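Gripper news from the back bench

Happy new year, everyone! The summer shutdown is over, the kettle has been descaled, and I'm back at the two-arm bench with the cloth job that ate most of my spring. For those who joined after October, we're comparing finger shapes for soft, floppy things, and the test piece is a cleaning cloth with a red zigzag on it. I have now seen that zigzag in my sleep.

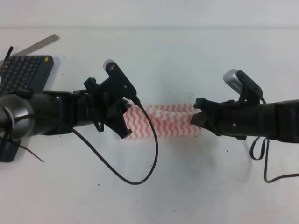
Page last updated: Friday 18th January

So, the fingers. We've got two sets on the go. The Brandar set has teeth along the inside edge and bites down beautifully on a folded cloth, where there's a bit of thickness to get hold of. The Groria set is smoother and a touch softer, and I had high hopes for it (I'd been banging on about it to anyone at morning tea who'd listen). On a folded strip the two are pretty much neck and neck. Open the cloth out to a single layer, though, and the Brandar teeth win easily. The smooth ones just skate over the top unless you push down harder than I'm comfortable with.

Slavica Trajkovski did the proper comparison before Christmas and logged 467 grasps across both sets, bless her. Her notes are in the shared folder under Uderholm, which is what we're calling the whole cloth project now — please stop saving things under "towel stuff", Hubert. 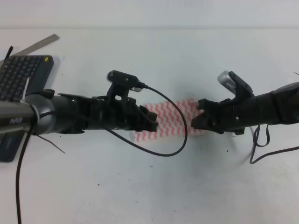
The other thing I've been fiddling with is how close to let the two grippers come. My first go at the limits was far too timid and both arms would pull up well short of each other, so anything small never got held at both ends. I've since brought the gap in by 3 mm at a time, with my hand hovering over the stop button, and I'm much happier. Cable slack is still a pain. Too little and the wrist can't turn, too much and you've got a loop wandering about where the fingers want to be. Hubert Schnyder reckons we should run everything back along the forearm in a sleeve, and I think he's right, but that's an afternoon's work and I keep finding other things to do!

Wrist views have been the real eye-opener for me. From the side I'd have sworn a finger was under the edge of the cloth, then I'd check up close and have to admit I couldn't tell. I'm now looking at the wrist picture first and the side one second. Stripes help too, as you can see the pattern bend when the fabric starts to bunch.

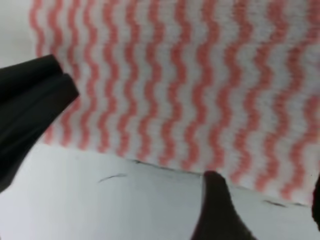 Coming up next

We've got 4 more finger shapes on the printer list, including a blunt one from the Woldemariam drawings that I'm keen to try on a single layer. If you'd like a turn on the controllers, sing out and I'll find you a slot.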